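We use cookies to remember your settings and see which pages get read. Accept all | Manage choices

Darum Bears American Football - Your Questions

I get the same emails every August when people start thinking about the new season, so I've put my answers in one place. I play left guard (badly) and run the rookie sessions, so if something's wrong on this page, it's my fault.

Do I need to have played before?

No! Most of our squad hadn't touched a ball before they turned up. I came from netball and spent my first month lining up on the wrong side of the centre. We teach everything from the stance upwards.

I'm not very big. Is there a position for me?

Almost certainly. Receivers and corners come in all sizes, and our best kick returner would struggle to see over my shoulder pads. Come along, run about a bit, and the coaches will have a think about where you might fit. You can change your mind later too - I started as a linebacker and hated it.

How old do I have to be?

17 for the adult contact squad, with a parent's signature until your next birthday. Flag football takes younger players, and there's a separate form for that on the juniors page.

When do you train?

Monday evenings at Majali Park, on the bottom pitch next to the allotments. Use the second gate, as the first is locked after the tennis finishes. We add a Sunday session once fixtures are out.

What should I bring?

Boots with moulded studs (no metal, please), a gumshield, more water than you think you need and a long-sleeved top you don't mind ruining. You can borrow a helmet and pads for your first season. We fit them ourselves before your first contact session, and a helmet that feels horribly tight on day one is usually about right.

What does it cost?

Your first 2 sessions are free. After that it's £40 a month while we're training, and nothing in the off-season. Students pay half. If money's tight, have a quiet word with me, because we can nearly always spread it out.

Will I get hurt?

You'll get bruises, I won't pretend otherwise. We don't do any full contact until you've been signed off on tackling, and that takes as long as it takes. If you've had a concussion before, please tell us on the form. It doesn't rule you out but we do need to know.

Where are home games played?

At the Brateo Ground, kick-off 2pm. It holds 3,000 and no, we have never filled it, but the stand has a roof and the chips are excellent. Entry is free for under-16s.

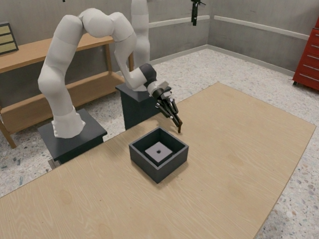
By Yara Semaan | Club FAQ | 6 comments

I don't understand the rules. Can I still come and watch?

Please do! You get four tries to move the ball ten yards, and if you manage it you get four more. That'll see you through the first quarter. Sit near the halfway line and somebody's mum will explain the rest, whether you ask or not.

Do you travel far for away games?

Fovemach is the long one, and we take a coach for that. Everything else is shared cars. Drivers get petrol money and first pick of the music.

Can I help without playing?

Yes, we're always short on the sideline - chains, water, filming, stats. Send me a message through the contact form and tell me which bit you fancy.

Share this page: 17 shares

Get fixtures and club news by email. Enter your address to sign up. Unsubscribe at any time.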